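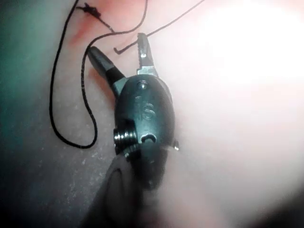

Figure 4. Instrument tip with the jaws open, and black suture thread on the work surface.

Section 4. Setting up and running a supervised stitching session

Revised 10 June 2019

Welcome to the part of the guide that most people turn to first! If you skipped Sections 1 to 3 you are in good company, but please go back and read the one on emergency stops before you let the Drerik station move anything. We'll wait for you.

This section covers a normal session at the bench, from laying out the pad to handing the station over to the next person. It is written for the bench technicians and trainers at Nitance, and for the surgical trainees who book time there. A good deal of it is about the machine, and quite a lot of it is about you, because supervised stitching changes the shape of a working day more than the sales talk lets on, and we would like you to hear about that from colleagues who have lived with it for a while.

4.1 What the station does and what stays with you

In supervised mode the station passes the needle, draws the thread through and ties interrupted stitches on a practice pad, using the left and right instruments together. It does this one stitch at a time. Between stitches it stops and waits for a person at the console to accept the plan for the next one, change it, or take over by hand.

The choice of where a stitch goes is always yours to accept or refuse. So is the judgment of whether the last one was any good. The station keeps a log of what it did and gives each stitch a status, and the status tells you that the motion was completed. It has no opinion on whether a senior surgeon would be happy with the knot.

Before the station came, a technician prepared a pad, stitched the demonstration row by hand and then sat with the trainee for the whole booking. Now the demonstration row can be done in supervised mode while the technician and the trainee watch it together and talk. Several of us worried that this would leave the technician with nothing to do, and in the first weeks it did feel a bit like that. What filled the gap was conversation: why this spacing, why that angle, what you would do if the edge rolled under. Please treat that talk as part of the job, and leave room for it when you plan bookings.

4.2 Before you start

You will need:

A practice pad, mounted and clamped
A clean drape
Black practice suture with a curved needle attached
The instrument pair listed on your booking sheet
The session log, paper or screen, whichever your bench uses
2 people, one at the console and one at the bench

Note: The two-person rule applies even to short sessions and even to very experienced people. Sushil Kushwaha has run this bench longer than anyone and he still calls somebody over.

Caution: The needles are real needles. A practice pad doesn't make them any less sharp. Use the needle tray for every transfer, and never reach in to pick up a needle while the arms are powered.

4.3 Laying out the bench

1. Switch the arms to Park and check that the Park lamp is steady. If it blinks, stop and go to Section 7.

2. Mount the pad in the holder and tighten both clamps by hand. A pad that can be nudged with one finger is too loose.

3. Tuck the drape around the holder. Keep the folds low on the side where an instrument comes in. Old stains are fine on a practice drape, but swap it out if it has a tear, as threads from a torn drape can be picked up by the jaws.

4. Fit the instruments one at a time, left first. Push each one in until you hear the click, then give it a small tug. The click alone has fooled a few of us.

5. Open and close each pair of jaws from the console and watch the whole movement. You want it smooth in both directions, without a hitch halfway.

6. Look over the wrist joints under the bench lamp. Dried residue around a pin is enough to make a wrist sluggish, so clean it now and save yourself the trouble later.

7. Adjust the light. Glare on a shiny pad is the most common complaint we get, and the cure is nearly always to dim the lamp one step and run the camera check again. If one side of the view is washed out to white, the planner may lose the thread there, and so may you.

Note: If you are reusing a pad with finished stitches on it, that's perfectly all right, and it saves a lot of pads over a year. Mark the old rows as Closed on the console map so that the planner leaves them alone. Trim any long tails that lie across the new work.

4.4 Teaching the station the line

1. At the console choose New Line and trace the incision from one end to the other with the pointer. Take your time. The trace doesn't have to be pretty but it should follow the crease and not the edge.

2. Choose the stitch spacing. The default is the one the trainers agreed on, and you can change it for a single session without changing it for everybody else.

3. Press Show Plan. The planned entry and exit points will appear on the screen.

4. Read the plan out loud to the person at the bench. We know this feels silly. Anju Sisodia brought the habit with her from Maltonov and half the room rolled their eyes, and then it caught a plan that ran straight through an old knot, and there has been very little eye-rolling on the subject since.

5. The person at the bench says "agreed" or "change it." Either of you can ask for a change, and the person at the console makes it.

Please be especially kind to trainees at this step. It takes some nerve to tell a senior colleague and a machine, both at once, that you think the second stitch is too close to the first. If a trainee speaks up and turns out to be mistaken, thank them anyway and show them why.

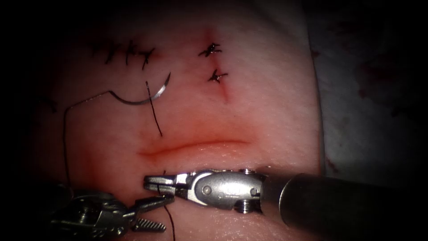
4.5 Running the stitches

1. Take your hands out of the marked zone. The person at the bench says "clear" and the person at the console repeats it.

2. Switch from Park to Supervised. The arms will move to their ready positions at slow speed.

3. Press Accept for the first stitch and keep a finger resting on Hold. You don't need to hover nervously over it, resting is plenty.

4. Watch the thread as well as the needle. New users follow the needle with their eyes, naturally enough, since it's the bright thing that moves. The trouble usually begins farther back, where a long strand has wandered under a wrist or looped around something it shouldn't.

5. When the knot is tied the station pauses. Look at it from the console view and then from the bench, and enter your own grade in the log before you open the station's status. The order matters to us. People who read the status first tend to agree with it.

6. Accept the next stitch, or press Change, or press Take Over.

Caution: If a loop of thread passes between the jaws when it isn't meant to be there, press Hold at once. Don't wait to see whether the planner sorts it out. Open the jaws from the console, let the loop fall free, and have the plan redrawn.

Caution: After Hold, the arms stay powered. Hands may go in only after Park has been selected and the lamp is steady.

4.6 Taking over by hand

You may take over at any time, for any reason, or for no reason that you can put into words. The log asks for a cause and "didn't like it" is one of the choices on the list. We fought for that one! The log used to offer only fault codes, and people would let a doubtful stitch run on because they couldn't find a code to match the feeling.

1. Press Take Over. Both instruments freeze where they are.

2. Place your hands in the controls and line them up with the outline on the screen. The station won't release control until they match.

3. Finish the stitch, or back out and leave the needle resting flat on the pad, well away from the line.

4. To hand back, press Return and agree on a fresh plan as in 4.4. The old plan is discarded on purpose.

Every technician and trainer should tie at least 2 stitches by hand in each booking, even if supervised mode is behaving beautifully. This is the rule we get the most grumbling about, mostly on busy days. Hand skill fades quietly when a machine is doing the tidy part of the work, and your trainees will look to you on the day the station is down.

4.7 Ending the session

1. Select Park and wait for the steady lamp.

2. Remove the needle with the bench forceps and put it in the sharps box. Say "needle away" so that the other person can mark it in the log.

3. Remove the instruments, right first, and place them in the cleaning tray with the jaws open.

4. Note the use count for each instrument. On our benches an instrument is sent for inspection at 56 uses. The console will remind you, but it counts only the sessions that were closed properly, so the paper tally wins if they differ.

5. Label the pad with the bench and the trainee's initials, and put it on the review shelf.

6. Close the session on the console.

4.8 Bookings, breaks and who to ask

Watching is tiring. It is a different kind of tired from stitching, more in the eyes and the back of the neck, and people tend not to notice it until their attention has already drifted. Swap seats with your partner partway through a booking and take the full break at the end. The break is on the schedule and it isn't spare time for catching up on logs.

If your duties have shifted since the station arrived and your job sheet hasn't kept up, tell Sushil. The sheets will be gone over again in October, and he would much sooner hear it from you before then. Console and planner questions go to Anju, clamps and holders to the Sandhu service desk, and anything to do with a needle injury goes straight to the steps on the red card by the door, before you call any of us.

Continue to Section 5 for cleaning the instruments and storing them overnight.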